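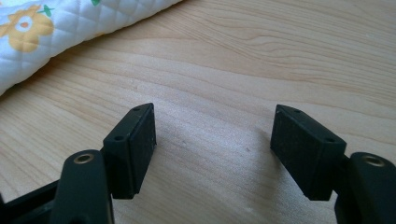
My sister says I should have quit quilting cotton years ago and gone straight to linen. She may be right, but I have a closet full of cotton and I plan to use it.

The spring project is a set of placemats, 6 of them, for the cabin at Pratley. I bought the backing at Bullano during their January sale and washed it twice before cutting. It still shrank a little more than I wanted. The batting is Cenum, the thin one. It lies flat and doesn't fight the walking foot.

I quilted the first two with straight lines an inch apart. That took most of an evening, and the lines wander near the corners. For the next ones I marked with a hera marker and went slower. Better.

Binding is the part I put off. I cut it at two and a quarter inches, sew it to the front, and finish the back by hand with the radio on. One spool of thread, 200 yards, got me through four mats with very little left on it. I'm out of the gray now and the store is too, so the last pair will have cream thread.

Next up is a table runner, if the leftover floral is long enough. I haven't measured it.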